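From: Hugo Bailly
To: Irkthorpe Walkers and Travellers list
Subject: Re: Mondwood in September — ferry, hostel, what to pack?

Hello all,

Dragica Hoxha wrote:

> Has anyone on the list done the Mondwood coast path lately? Four of us
> are thinking of September and I can't get a straight answer about the
> ferry. The printed timetable says one thing and the woman on the phone
> said another. Also, is the hostel at Rosero still open, and is there
> anywhere to eat on the far side or do we need to carry everything?
> Kagiso says it's an easy walk but Kagiso says that about everything.
>
> Dragica H.

We got back from there not long ago, so I can help with most of this, and Stojan can shout if I've got any of it wrong (he kept the notebook, I kept the biscuits).

The ferry first. The woman on the phone was right and the timetable is wrong, or at least it's for high summer only. Once you're into September there are 3 crossings a day and the last one back leaves at half past four, on the dot. We watched a couple with enormous rucksacks come pelting down the slipway at twenty-five to five and the boat was already past the moorings. You pay on board, cash if you can manage it, as the card machine loses its signal halfway over and then everybody has to queue up again on the other side. Bikes go on free but dogs don't, which struck me as the wrong way round.

The hostel at Rosero is open, yes! New people have it now and they've done up the downstairs. It sleeps 30, mostly in bunk rooms, with a few twins at the back that I'd pay the extra for, as the front rooms get the harbour lights all night. Breakfast is bread, cheese, jam and as much coffee as you like. The drying room is a big improvement too — proper rails and a heater that works, where before it was a cupboard with a bucket in it.

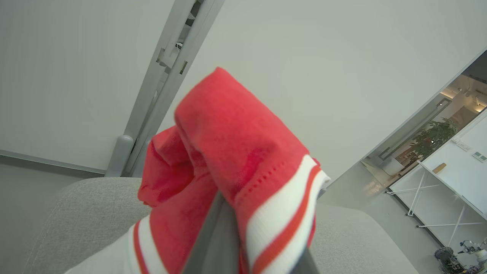 Red garment, white cuffs with red stripes.

On clothes, I packed far too much and carried it all the way round. One set on, one set in the bag and something warm for the boat would have done me. The wind on the headland is fierce even on a sunny day, so do take a hat that ties on. Stojan wore sandals for the whole trip and was perfectly happy, but I wouldn't copy him on the stony bit after the lighthouse. I had my old boots and was glad of them.

There's nowhere to wash clothes between Rosero and the far end, by the way, apart from a sink. Take a bit of soap and a length of string.

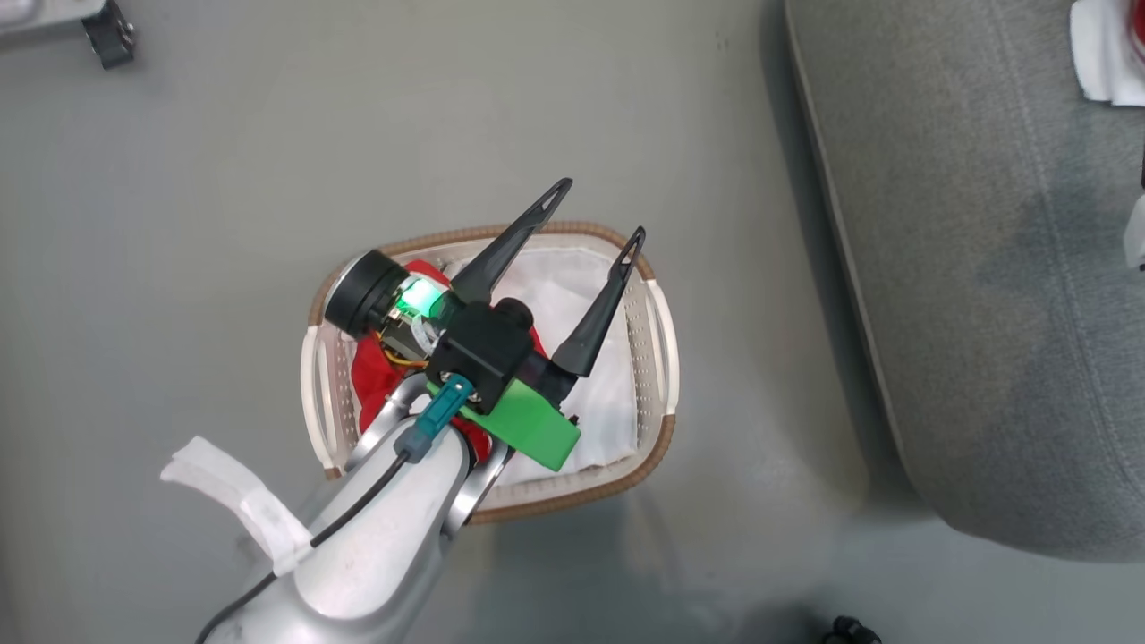

FOOD AND WHERE TO FIND IT

You don't need to carry everything, but you do need lunch on the first day. The shop at the landing stage opens at 11 and shuts whenever the owner feels like it, so buy your rolls in town before you get on the boat. After that it's easier. Omerović, the bakery up the steps behind the chapel, does spinach pies the size of a dinner plate, and they'll wrap them for you. We had one each and then, I'm afraid, another one each.

For supper there are two places on the quay. The one with the blue awning is dearer and has the view. The other one has benches, paper tablecloths and a fish stew that I'm still thinking about. A photograph by the till shows the whole village sitting at those same benches in 1964, and I'd swear it's the same stew. Get there before seven or you'll be waiting on the wall.

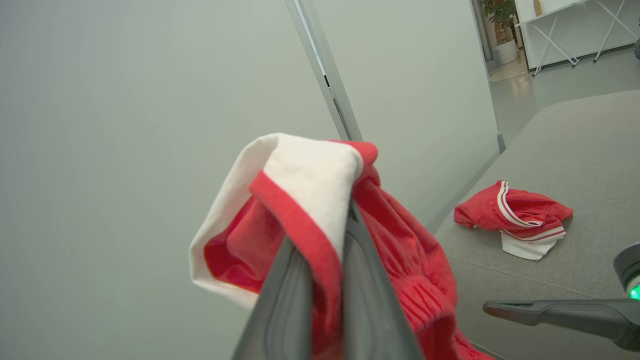

As for Kagiso's easy walk, well, it is and it isn't. The first day is a stroll. The second has one long climb out of the bay, nearly all of it steps, and it took us the best part of the morning with stops. If any of your four have bad knees, there's a minibus from the church that goes round by the road and drops you at the top, and you still get the good half of the cliffs. Ask at the hostel the night before and they'll ring the driver.

The path is well marked apart from one fork in the pine woods where the post has fallen over. Go left, downhill, even though it looks as if it's heading back to the village. We went right and had a lovely view of somebody's goats.

Dragica Obradović has our map at the moment (the paper one, with the ferry landing marked in the proper place), but I'm sure she'd pass it on to you if you ask her. I've also got the hostel's number somewhere and will send it on when I find my other notebook.

Book the beds before the boat, if it was me.

Cheers,
Hugo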